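Achari support log: Skemar save game won't load past chapter two
Opened by Griet Bosman, 29/05/1999 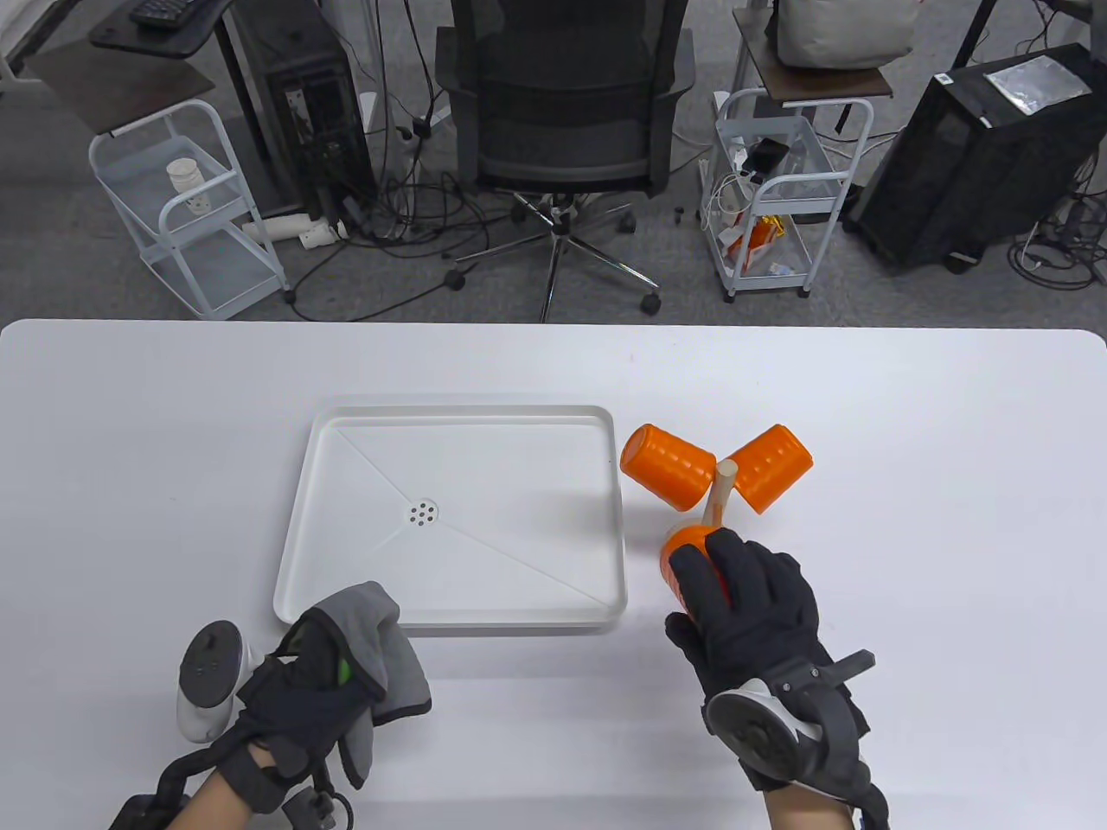 Hello Griet, and thank you for writing in with so much detail, it saves us all a good deal of back and forth! I've read your note twice and I'm fairly sure I know which save problem you have, though I'd like you to try a couple of things before I say so for certain. Please start by making a copy of your whole SAVES folder and putting it somewhere safe. Then load the slot from before the Barkberg gate and open your pack. If it's the trouble I'm thinking of, the crafted items will be listed by their parts. A staff, say, ought to be a single thing, the way those orange cylinders and the little wooden dowel make one toy, but the game has written each piece into its own slot and run out of room. Drop whatever you can spare, walk back out to the road, and save under a new name.

Reply from Griet: Well, I did all that, and you were right about the pack, it was a terrible mess in there. I dropped the lamp parts and most of the arrows (it hurt!) and the new save loads fine as far as the bridge. Then it stops with error 217 as soon as I talk to the miller. Frans gets the same on his machine, and he has never crafted a thing.

Karlijn Maes, support: Thanks, both of you. Error 217 is a separate matter and I'm sorry you've run into two at once. It shows up when the purse holds more than 3000 gold, so if you can, spend down to 2000 or so at the Witineck inn and then try the miller again. Geert is working on a patch for the pack trouble and I'll add it to this ticket when he hands it over. Please do hang on to the old save, he would like a copy.

Status: waiting on customer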